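Trakik 2 brings manual camera controls to older phones

3/3/18 – For immediate release

Hi, Bent Gunnlaugsson here from Gatard. I usually leave these announcements to someone with better spelling, but I've spent 172 days on this update and I wanted to tell you about it myself!

Trakik 2, our camera app for Android, is out today as a free update for anyone who already owns the first version. New buyers can grab it for the same price as before. The big change is manual control over shutter speed, ISO and white balance, even on phones whose built-in camera app hides all three. We tested on 50 handsets, some of them with cracked screens and batteries that barely made it through lunch.

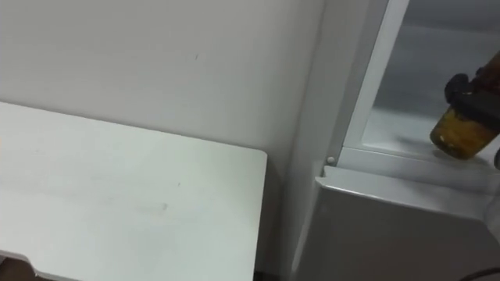 White balance was the part that nearly did me in. Most phones guess at the colour of the light and then change their minds between shots, so you end up with one photo a bit blue and the next a bit yellow. Trakik 2 lets you lock it with a long press and it stays locked until you say otherwise, even if you close the app and come back. You can save your favourite settings too, and give them whatever names you like (mine are mostly rude).

We also have a new noise filter, built with our friends at Itel. It runs on the phone itself, so your photos don't get sent anywhere, and you can turn it down or switch it off if you like a bit of grain. I do.
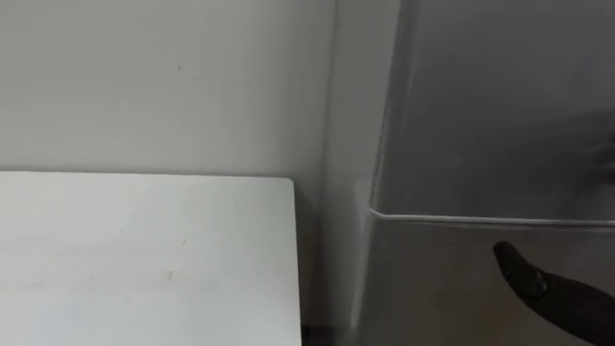
A big thank you to the 1543 people who signed up for the beta and sent in bug reports, sometimes at very odd hours. The histogram is there because you kept asking for it. So is the left-handed layout – sorry that one took so long.

Raw capture isn't in this release. It works on my own phone and crashes on plenty of others, so we're holding it back until April while Pretorius helps us sort out the memory problems.

Reviewers, we've set aside 100 free codes for you. Send a note to the Gatard press desk with the name of your site and the phone you'll be testing on, and I'll get one back to you.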